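Silano two-slot toaster: six months on

By Edit Mészáros
October 7, 2024

I bought the Silano in the spring after our old four-slot gave up. We are two people who eat toast at different times, so two slots is plenty. I got mine from Meltden, who delivered it in two days with one layer of cardboard and no dents.

Toasting

The dial runs from 1 to 6. White sliced bread is done at 3. Anything from the bakery in Fandside needs 4, and frozen crumpets need 5 and then a second go at 1. I have never found a use for 6. Browning is even on the first round. On the second and third rounds the machine is already warm and you need to drop half a mark, or you get dark corners.

It is rated at 900 watts, so it is slower than the Danzer my sister has. Hers does two slices while mine is still thinking about it, but hers also burns the heel of a loaf every time.

Slots

Thick-cut bread fits. Bagels fit if you cut them evenly. Short slices from a small tin loaf sit too low, and you have to lift them out with wooden tongs after switching off at the wall.

Noise and cord

The pop is loud enough to hear from the next room. The cord is short. Measure to your socket before you order.

Cleaning

The crumb tray slides out from the back and holds about a week of crumbs for us. The outside shows every fingerprint. I wipe it with a damp cloth, then a dry one, and keep a tea towel close by for that. 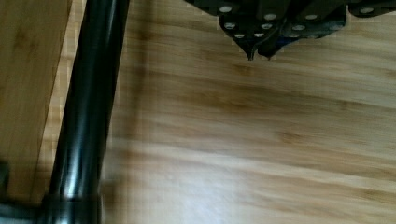
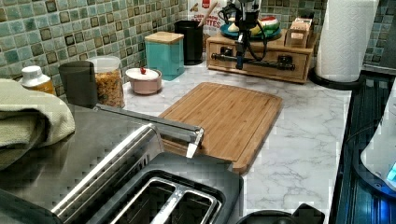
Guarantee

Two years, and you must keep the receipt. Reynaldo Magbanua at Meltden answered my email about a sticking lever the same afternoon and sent a new one in January's colour, which was black, the same as the old one.

Score: 7 out of 10. I would buy it again at the sale price.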